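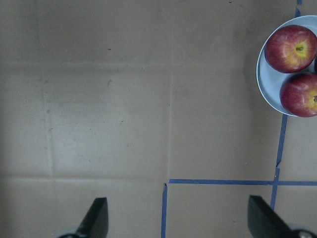 Vue poignet, pince ouverte. L'assiette est posée sur la ligne de droite.

Ticket 2622 – Prise manquée sur l'assiette, rangement des fruits
Produit : Dradel, module de prise
Demandeur : Wim Van Leeuwen, Goel
Suivi : Arnout Desmet, assistance Muris
Priorité : normale
État : résolu en partie

Partager 30 | Commentaires 7

Wim Van Leeuwen, 9 h 12
Bonjour,
Nous évaluons le module Dradel pour de petites tâches de cuisine chez notre client Prokident. La première tâche de la liste est le rangement des fruits : prendre une pomme dans une assiette et la poser dans un panier, ou l'inverse. Le plan de travail est divisé en cases avec du ruban de masquage bleu.
Le problème : quand la pomme est dans l'assiette, la pince descend trop loin vers l'extérieur et un doigt touche le rebord. L'assiette glisse, la pomme roule et le cycle s'arrête avec le message « contact inattendu, axe Z ». Si je pose la même pomme directement sur le plan, la prise réussit. Nous avons mis à jour le module en mai, et je n'ai pas de mesures d'avant la mise à jour avec des assiettes. Je ne peux donc pas dire si le défaut est nouveau.
Déjà essayé : redémarrage complet, recalibrage de la caméra du poignet, vitesse de descente divisée par deux. Pas de changement, sauf que l'assiette glisse moins loin.

Arnout Desmet, 10 h 05
Bonjour,
Merci pour le détail. Il me faudrait trois choses :
- la valeur du paramètre d'ouverture avant descente ;
- le mode de détection utilisé (objet seul ou objet et support) ;
- la position de l'assiette par rapport aux cases.
Pouvez-vous aussi me dire si les pommes se touchent dans l'assiette au moment de l'échec ?

Wim Van Leeuwen, 10 h 31
Ouverture au maximum, c'est la valeur d'usine. Mode objet seul. Les pommes se touchent, oui, et elles sont groupées du côté droit de l'assiette.
Pour la position : l'assiette est à cheval sur le ruban de droite, pas dans une case. Nos opérateurs la posent là où il y a de la place. Je précise que c'est voulu. Chez Prokident, personne ne va poser une assiette exactement au milieu d'un carré, et si le système a besoin de ça, autant que le client le sache maintenant.

Arnout Desmet, 11 h 20
Compris. Deux causes possibles.
La première est le mode de détection. En mode objet seul, le module calcule l'écartement des doigts à partir de la pomme et ignore ce qu'il y a dessous. Avec l'ouverture maximale, le doigt extérieur arrive à l'aplomb du rebord. Le message d'erreur correspond à ce cas.
La seconde est le contact entre les deux pommes. Le module peut les traiter comme un seul objet allongé et choisir un axe de prise qui passe par les deux. Il faut regarder le contour calculé dans le journal, ligne « masque ».
À faire dans cet ordre :
1. Passer en mode objet et support.
2. Réduire l'ouverture avant descente d'un tiers.
3. Lancer une série de 30 prises sans toucher à l'éclairage.
4. M'envoyer le journal complet, y compris les prises réussies.

Wim Van Leeuwen, 14 h 48
Série terminée. Sur 30 prises, 7 échecs. Avant le changement, je n'arrivais pas à finir une série, donc c'est mieux.
Sur les 7 échecs, aucun contact avec le rebord. La pince se ferme sur la bonne pomme, puis la deuxième vient avec elle sur un ou deux centimètres et bloque la fermeture. Dans le journal, le masque est parfois commun aux deux fruits, comme vous le pensiez.
La pose dans le panier, elle, ne pose pas de difficulté particulière. Le panier est en osier, à bord bas, et il est lui aussi posé sur le ruban sans que cela gêne quoi que ce soit.

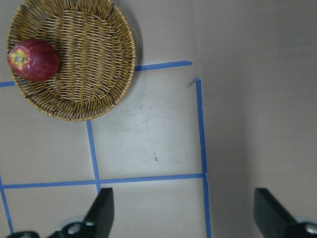 Vue poignet : le panier avec une pomme, la case voisine libre.

Arnout Desmet, 15 h 10
Merci, j'ai le journal. Le masque commun apparaît quand les deux pommes ont la même teinte au point de contact. Quand la zone jaune de l'une se trouve à la jonction, la séparation se fait correctement. Vous pouvez monter le seuil de séparation d'un cran dans les réglages avancés, onglet « Contours ». Ne dépassez pas un cran, sinon les reflets sur la peau sont pris pour des bords et vous aurez des refus de prise sur des pommes isolées.
Pour le panier, une remarque quand même. Si une pomme s'y trouve déjà contre la paroi gauche, le module vise par défaut le centre de l'espace restant. Cela va pour une deuxième pomme. Avec davantage de fruits il faut activer la dépose souple, qui ouvre les doigts plus bas et moins vite.

Wim Van Leeuwen, 16 h 02
Seuil monté d'un cran. Nouvelle série de 30, 2 échecs. Un des deux est de ma faute, j'avais laissé la main dans le champ au démarrage.
J'en profite pour poser la question que Prokident me posera de toute façon : est-ce que le système peut faire ce travail seul, sans quelqu'un à côté ? Ils pensent à la salle de pause et à la petite cuisine. Ranger les fruits, débarrasser les assiettes, essuyer la table. Leur brochure interne parle déjà d'une « cuisine autonome », ce que je n'ai jamais promis.

Arnout Desmet, 16 h 40
Réponse courte : non, pas pour l'ensemble.
Réponse plus longue, d'après ce que nous voyons dans les tickets Muris. Déplacer un fruit rond et ferme entre deux récipients connus, sur une surface plane, avec un éclairage stable : c'est faisable, avec une reprise automatique après échec. Comptez tout de même une intervention humaine de temps en temps. Débarrasser une assiette est déjà plus difficile avec cette pince, parce qu'il faut passer un doigt sous le bord. Si l'assiette est vide, on y arrive parfois. S'il reste quelque chose dessus, je ne le mettrais pas dans un contrat. Essuyer la table demande un autre outil et un contrôle de force que votre configuration n'a pas.
Il faut aussi parler du temps. Une personne range deux pommes en quelques secondes. Votre cycle est bien plus long, recherche de l'objet comprise. Pour une tâche faite deux fois par jour, cela n'a peut-être pas d'importance, mais le client doit le voir en conditions réelles avant de signer.
Avant toute installation sans surveillance, nous demandons un essai d'endurance de 2 000 cycles avec journal complet. Les fruits doivent être changés en cours d'essai, et pas toujours pour la même variété. Les poires sont à tester à part.

Wim Van Leeuwen, 17 h 15
C'est clair, je transmets tel quel. Je vais proposer à Prokident de limiter la première phase aux fruits et de laisser l'assiette où elle est. Pour l'essai d'endurance, je dois d'abord trouver un créneau sur le poste. Je préfère aussi remplacer le support, le carton est marqué de plis, même s'ils se voient peu, et je ne voudrais pas que la hauteur de référence bouge en cours de série.
Le contact avec le rebord ne s'est pas reproduit. Le masque commun reste ouvert de mon côté.

Arnout Desmet, 17 h 22
D'accord. Un support rigide est préférable, et il faudra refaire le zéro en Z après le changement. Je ferme la partie « contact inattendu » et je garde la partie « masque » en attente du journal d'endurance. Réglages retenus à ce stade :

Mode de détection : objet et support
Ouverture avant descente : deux tiers du maximum
Seuil de séparation : valeur d'usine plus un cran
Dépose souple : désactivée, à activer au-delà de deux fruits dans le panier
Vitesse de descente : à remettre à la valeur d'usine, la réduction n'apporte rien avec le nouveau mode

Pour rouvrir, répondre dans ce ticket en joignant le journal.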